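Meal Trays and Table Settings: Frequently Asked Questions
Turnen Dining Supply - Help - Tableware
Last revised August 17, 2020 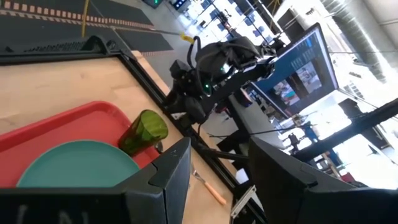 What is included in a tray setting?
A standard Turnen setting consists of one tray, one plate, one cup, one fork and one spoon. Knives and bowls are ordered separately. The tray carries the plate and the cup. Flatware can travel on the tray or be laid on the table beside it, and both layouts are acceptable for seated service. With a round plate on a rectangular tray, the corners remain free, and a corner is the correct position for the cup, as with the green one next to the teal plate. A fork laid directly on the table should be placed after the tray is down.

Which tray sizes are available?
There are 2: Ashby (single setting) and Vandale (wide). The Vandale accepts a plate and a bowl side by side. Both have a raised rim on all sides.

Will my existing plates fit?
Measure the inside floor of the tray, excluding the rim. The plate should sit flat with a finger's width of clearance on each side. A plate that rests on the rim will tip when cut on.

Can I mix colors within one setting?
Yes. Trays, plates and cups are sold individually and there is no matching requirement. Sites that assign colors by table or dining group usually vary the tray and keep the plates uniform, which makes replacement stock easier to manage.

Are the cups dishwasher safe?
Soner cups are rated for the top rack only. Load them rim down, at an angle, so that water does not collect in the base. Patterned cups hold residue in the texture more readily than smooth ones; rinse before loading if they have held milk or juice.

Why do my translucent cups look cloudy?
Usually mineral film. Soak in equal parts white vinegar and warm water, rinse, and air dry. If the cloudiness remains, the surface is scratched and the cup should be replaced. Note that a translucent cup takes on some of the color of whatever it stands on. Check it against a white surface before deciding that it is stained.

Can forks and spoons with colored handles be soaked?
No. Prolonged soaking loosens the joint between handle and metal. Wash, rinse and dry the same day. Remove from service any piece with a handle that turns or has a visible gap at the joint.

How should trays be stacked?
Dry, empty and facing the same way. Do not mix Ashby and Vandale trays in one stack. Trays put away damp tend to stick together - separate them by sliding, not by prying at the rim.

Do trays mark wooden tables?
A clean, dry tray will not. Grit under the tray will scratch most finishes, so wipe the tabletop and the underside of the tray before setting. Lift trays when moving them. Water left under a tray can leave a pale ring on oiled wood.

How do I order replacements?
Use form 109 for individual pieces and form 2262 for full settings. State the item, color and quantity. Orders for individual pieces ship within 3 business days. Colors discontinued before April are supplied only while stock remains.

Who answers questions not covered on this page?
Puspita Goh, Tableware Support. Please include the item name and a short description of the problem - a photograph of the underside is helpful for cracked or warped trays.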